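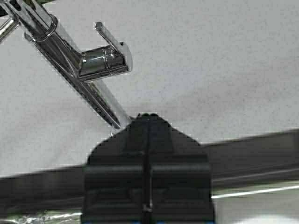 Fig. 1. Closed jaws below the faucet spout, lever at the side of the spout.

Search this site Go Advanced

26 Oct 2024

Handout 8: Setting up the Walis kitchen cell

The cell is set up in a fixed order: jaws, wrist camera, reach points. Close the jaws fully and look down the center seam. The two halves should meet along their whole length. If light shows at the tips, loosen the finger screws, press the halves together and tighten again. Then rerun the zero routine on the Galtton controller and write the offset in the log. An offset above 12 counts means the finger mount needs work — do not correct it in software.

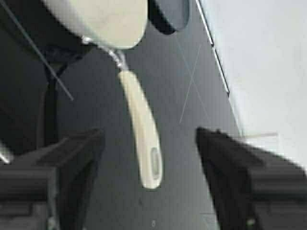 E. Coşkun

For handled utensils, open the jaws and bring the handle into the gap before any contact is made. The camera must see both fingertips and the end of the handle. Grip force is set to 166 for the first trial and raised in small steps. Smooth handles turn in the grip if the pads are worn, and pads are replaced in pairs.

Reach points at floor level are taught last, with the arm at its slowest speed. Cables and stand legs are not in the Trodinholm collision model and have to be entered by hand as keep-out boxes.
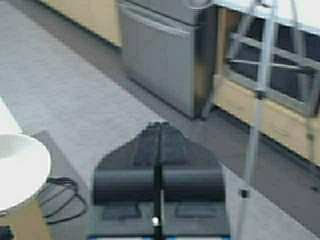 Fig. 2. Jaws over the carpet; looped cable to the left, metal frame to the right.

Save the point set under a new name. The July set used the old mount and must not be loaded.

Comments (2)

labbench252: Does the zero routine need repeating after a pad change?

ecoskun: Yes, every time. Pad thickness varies.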